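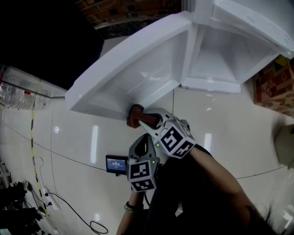 Review: The Rurneck Case Tracker, one winter on

I pay for very few things on the internet, and until December none of them concerned maritime boundaries. Then my brother-in-law started sending me links about the Eteo fishing dispute, and I got tired of nodding. The Rurneck Case Tracker promises to follow international court cases "from filing to final ruling" for 10 dollars a month. I've had it for one whole winter, in which time the court has ruled on the date of the next hearing.

What you get

Each case has a timeline, the written submissions and a plain-language summary. The summaries are the best part. Darlene Ross writes most of them, and she can get a 97-page memorial on jurisdiction down to something I can read before the kettle boils. She is also willing to say when a government's lawyers have spent a whole chapter avoiding the question. I would pay for her alone.

The map is less of a triumph. Zoom in on the Eteo shelf and the disputed line jumps to whichever side you clicked last, a feature both foreign ministries would probably like to license.

Alerts

You can have them by email or on your phone. Pick email. The phone version woke me at 5 in the morning to report that a deputy minister was "confident of a favourable outcome". So was the other side's deputy minister, six minutes later. There's a setting to mute statements of confidence, buried under Other, and once it's on the whole service goes beautifully quiet.

Compared with Ginix

Ginix is free and quicker with the news, but it treats every procedural order like a cup final and the comments are a swamp. Rurneck has no comments. It does have the Østergaard archive of older arbitrations, with a search box that won't find Østergaard unless you type the Ø. I now keep one in a text file.

Verdict

Worth it if you follow two or more cases, or have relatives who do. The yearly plan is cheaper, and judging by the hearing calendar you'll need several of them.

Score: 6 out of 10, and I've renewed.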